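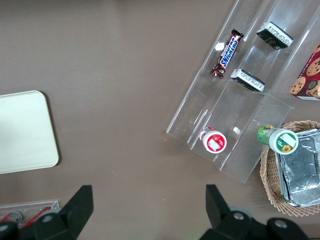
Work in the second reporting period concentrated on the Bulstead seed collection, which was transferred to the regional store in April with incomplete records and mixed packaging. The first task was to bring the accessions into a single working order before any germination testing could start. Sorting is done at the bench on a cream-white tray with rounded corners, and packets awaiting a record check are held apart, one accession to a box. The clear tiered organizer with stepped compartments holds a Snickers bar, two small black snack packages and a red-and-white bottle. The procedure is slow but has kept lots from different years apart, and no cross-contamination has been recorded since it was adopted.

Project: Flenduto Regional Seed Store, Phase 2
Prepared by: Murdo Aitken, project lead
Report date: 6/26/26

1. Accession records

The Bulstead material consists of 98 accessions, mostly field beans, barley and meadow grasses. Of these, 77 now have a complete record: species, collection site, year of harvest, donor and storage history. The remainder lack either the year or the site. Where the original ledger gives only a farm name, we have matched it against parish maps and entered the location at parish level, flagged as inferred. Entries without a year cannot be flagged in the same way and are held back from testing until the donor correspondence has been read.

The ledger itself is in fair condition. Several pages have been written over in a second hand, and the later hand uses a different abbreviation for two of the grasses. Both readings are kept in the database.

2. Drying and packaging

All accessions with complete records have been through the drying room. Seed was held until moisture content was stable on two consecutive readings, then sealed in foil laminate packets. The dehumidifier failed once, over a night, and the affected batch was returned to the start of the cycle. The Bririk unit that replaced it draws more power than the old one, and the effect on the running budget is noted in section 5.

Paper envelopes from the original collection are kept in a separate box with the accession number penciled on the back. They are not used for storage.

3. Germination testing

Testing began with the barley. Each test uses 30 seeds on moist filter paper at constant temperature. Sample size is lower than we would like — several lots are small and a larger test would use up too much of the seed. To date 16 barley lots have been tested. Results are variable, with lots from the upper farms performing worse than those from the valley floor. Storage before transfer is the likely cause, but the records do not allow this to be confirmed.

Field beans will follow. Grasses are last, as they need a chilling period and the cold cabinet is shared with the Shboul trial until that work closes.

4. Deviations from plan

The work plan placed regeneration plots in this period. They have been moved to the next growing season. Sowing before test results were available would have meant choosing lots blind, and the plot at Shboul was too wet to prepare in time. The funder's office was told of this change by email and no objection was raised.

The training day for seed donors went ahead as planned. Attendance was lower than expected. Feedback was mainly about harvest timing and how to label mixed lots, and a short guidance sheet is being drafted in reply.

5. Budget

Spending is within the approved total. Consumables are under budget because fewer tests were run than planned. Equipment is over by the cost of the replacement dehumidifier. We request permission to move the consumables underspend to equipment within the current year. Staff costs are as forecast.

6. Next period

— Complete the bean germination tests and start chilling the grasses.
— Read the remaining donor correspondence and close or retire the incomplete records.
— Select lots for regeneration and confirm plot access at Shboul.
— Send duplicate samples of the tested barley to the backup store, subject to the transfer agreement being signed.

The draft transfer agreement is attached as Annex A. Germination results by lot are in Annex B.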